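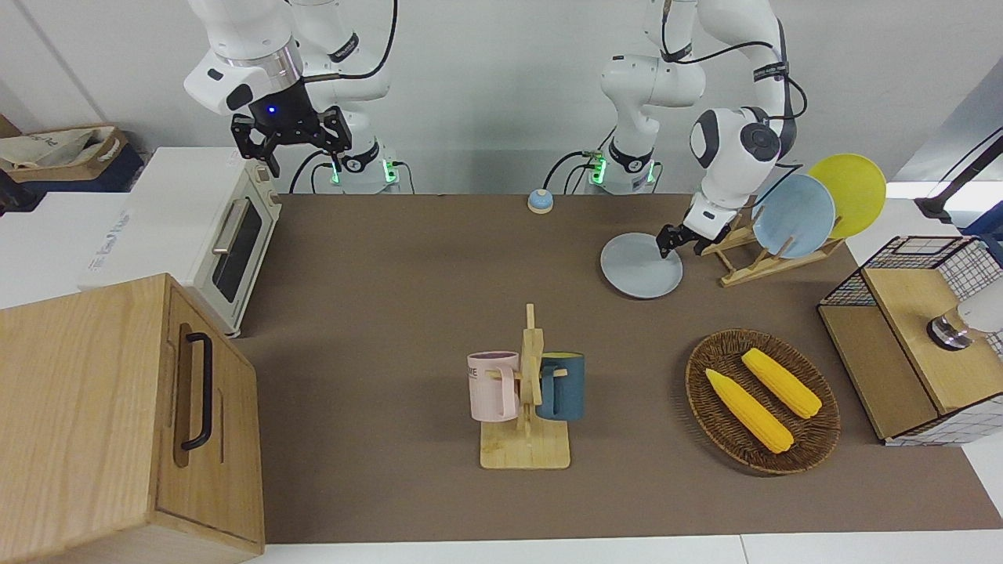
I run a small personal blog on Plimanden, the free plan, and I need some advice about drafts. I started it three years ago and post maybe twice a month. The problem is that I have 196 unfinished drafts and the list no longer helps me decide what to write next. It's like having every dish in the house out when all I need is one gray plate on the table, and the light blue and yellow ones should be waiting in the wooden rack until I get to them. Plimanden sorts drafts by the date you last opened them, so if I click on an old one to see what's in it, it jumps to the top and pushes down the one I was working on. There is no folder option that I can find.

What I've tried so far: I put numbers in front of the titles (01, 02 and so on) but the list ignores titles when it sorts. I tried tags, but tags on drafts show up in the public tag cloud even when nothing is published under them, and a reader wrote in to ask why I had a tag called "maybe." I also looked at exporting everything to Gerari. The import page there says drafts come in as published posts unless you change a setting, and I don't want to find out the hard way.

Most of the drafts are short. Some are just a title and a link. A few are over 800 words and nearly done. I'd like to keep the long ones where they are and get the rest out of my sight without deleting them. Is there a way to do that inside Plimanden, or should I be keeping ideas somewhere else altogether?

3 answers

Answer 1 (marked as helpful by the person who asked)

You can do this in Plimanden with a second blog. The free plan allows more than one under the same login, and a blog can be set to private so that only you can open it. I've kept mine this way for a couple of years.

Go to your account page and create a new blog. Call it anything. Before you move anything into it, open Settings, then Visibility, and pick Private. Then go back to your main blog, open the draft list and tick the boxes next to the short ones. Under the Actions menu there is a "Move to another blog" choice. It only appears when at least one box is ticked, which is probably why you haven't seen it. The list shows 25 to a page and you can't tick across pages, so you'll have to do it in batches.

Things to know first. Moved drafts lose their tags. In your case that sounds fine. Pictures stay attached, but if you used the gallery block it comes over as single pictures in a column. The "last opened" date resets to the day of the move, so they will all look the same age. If the original dates matter to you, type the month into the title before you move them.

As for the tag cloud, deleting the tag from the drafts doesn't take it off the public page right away. You have to go to Settings, Tags, and press Rebuild. Mine took until the next morning to update.

I would leave Gerari alone for this. I moved a different blog there in January and the import setting does work, but it's on the second screen and it goes back to the default if you hit the back button. I had 12 half-written posts go out to email subscribers. You can unpublish them but you can't unsend the email.

Answer 2

just delete them. if you haven't finished it in 3 years you're not going to. I cleared mine out and don't remember a single one

Answer 3

I agree with the first answer for what you already have, but for new ideas I would stop using the draft list. A draft is a slow place to put a title and a link. You have to log in, wait for the editor and save, and then it sits there looking like unfinished work.

I use one plain text file on my computer with one idea per line. When I sit down to write, I read down the file and pick a line. Only then do I open a draft. After I publish I cut the line and paste it at the bottom under a heading that says Done, so I can check whether I've already covered something. I've repeated myself twice and that was before I kept the Done part.

If you write on more than one device you'll need the file to be in a synced folder. Cowie works for this and so does Trurndale. Cowie is simpler, but it makes a second copy of the file if you have it open in two places, and then you have to compare them yourself. Trurndale asks which one to keep.

Also, for the long drafts that are nearly done, try putting the next step in the first line of the draft. Mine say things like "needs ending" or "find the link to the old post." Remember to take it out before you publish. I left one in last spring and it was up for a week before I saw it.

Comment on Answer 3, from the person who asked

Thanks. I moved the short ones last night using the Actions menu and it worked as described. The gallery thing happened on four of them. I'll try the text file for new ones and see how it goes. Does Trurndale have a phone app?

Reply

Yes, but you can only read on it, not edit, unless you pay.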